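Product Review: Vutuda Pull-Out Pantry Column
Prustdale Household Review Service
Published 8 July 2025

The Vutuda Pull-Out Pantry Column is a narrow cabinet on concealed runners, intended for the gap between a refrigerator and a wall or between two base units. The Service purchased the model at full retail price from a store in Litutgate and installed it in the smaller of its test kitchens, where it has been in daily use since November.

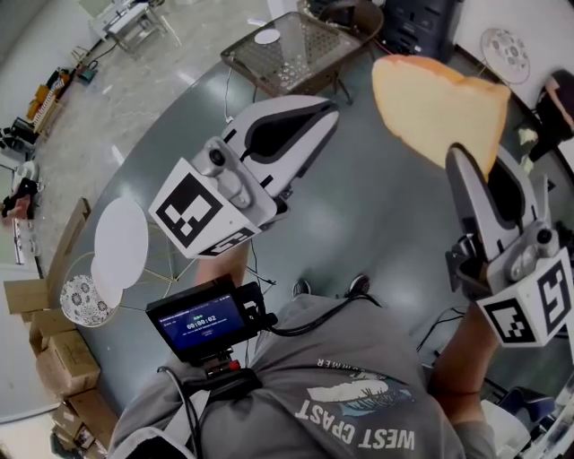
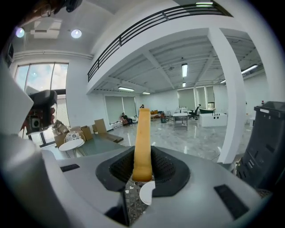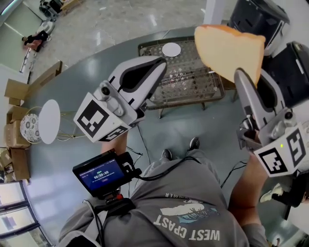
Hand-held grippers and gray flooring

Scope of the review

The review covers assembly, fit, capacity, stability, and ease of cleaning. The Yoon Slim Larder, a freestanding unit of similar height and price, was installed in the same kitchen and is used for comparison throughout. Color and style were not scored.

Delivery and assembly

The column arrives flat in a single carton. Panels are labeled on the inside faces with printed letters that match the instruction sheet, and the hardware is supplied in separate bags for each stage. The one exception is the bag for the runners, which also contains the screws for the rear wall bracket. The two types of screw differ only slightly in length, and the sheet does not say so. A household that uses the longer screws on the runners will find that the column stops short of closing. Readers should lay out both sets on a table and compare them before starting.

Assembly took one person 3 hours, including the wall bracket. A second person is needed to stand the cabinet upright. The instructions call for a cordless driver, but the runners were fitted without difficulty using an ordinary Phillips screwdriver.

The Yoon unit was assembled in less time and needs no bracket if it is placed in a corner. Its instructions are also better drawn.

Fit

The manufacturer states that the column will fit any gap of sufficient width. This is true only where the floor is level. The feet adjust from the front by means of a hex key, and the rear feet can be reached only with the column fully extended. In the test kitchen, where the floor falls slightly toward the door, the column rolled open by itself until the rear feet had been raised. The adjustment has held since then.

Baseboards present a further difficulty. The back panel is not notched, and the cabinet will stand away from the wall by the full depth of the baseboard. Households with tall or thick baseboards should allow for this when measuring the depth of the gap. The Yoon unit has a notch at the rear and sits flush.

Capacity

The column holds wire baskets that can be hung at different heights. The upper baskets are shallow and suit spice jars, tea, and packets. The lower baskets take bottles, cereal boxes, and standard cans. The contents of an overfull wall cabinet, 17 cans among them, were moved to the column with one basket left free for later use.

Each basket may be lifted out for loading, and because both sides of the column are open, items at the back can be reached as easily as those at the front. In this respect the Vutuda column is clearly better than the Yoon unit, where the rear half of each shelf is awkward to see and tends to collect items that are then bought twice.

Additional baskets are sold separately. The Service considers the price high for a plain wire part, particularly as the column is supplied with one fewer than it can hold.

Stability and wear

With the wall bracket in place the cabinet did not tip or shift when pulled out under a full load. Without the bracket it should not be used at all, and the warning to this effect ought to appear on the front of the carton. It is printed on the last page of the instructions.

The runners were opened and closed 200 times under load as a separate exercise. No change in movement was noted. The soft-close mechanism became a little slower over the first weeks and has stayed the same since. Some rubbing is visible on the coating of the lowest basket at the points where it rests on its hooks.

Cleaning

The baskets may be washed in the sink. The base panel has a raised lip that contains small spills, and this proved useful when a bottle of oil leaked. Crumbs collect in the lower runner and must be removed with a narrow brush or a vacuum nozzle. The handle shows fingerprints in the dark finish and much less so in the white.

Warranty and parts

The warranty runs for 2 years and covers the runners and the soft-close mechanism, but excludes the baskets. Replacement feet were requested by email as part of the review. They were sent without charge, although the first parcel contained the wrong size.

Assessment

The Vutuda Pull-Out Pantry Column is recommended for owners of small kitchens who have a deep, narrow gap and are permitted to drill into the wall. Tenants who may not do so should consider the Yoon Slim Larder, which is less convenient to load but can stand in a corner without fixings.

Fit: Fair
Assembly: Fair
Capacity: Very good
Stability (with bracket): Very good
Cleaning: Good
Overall: Good

The Service accepts no payment or free goods from manufacturers. Both units will remain in the test kitchen, and this page will be amended if either develops a fault.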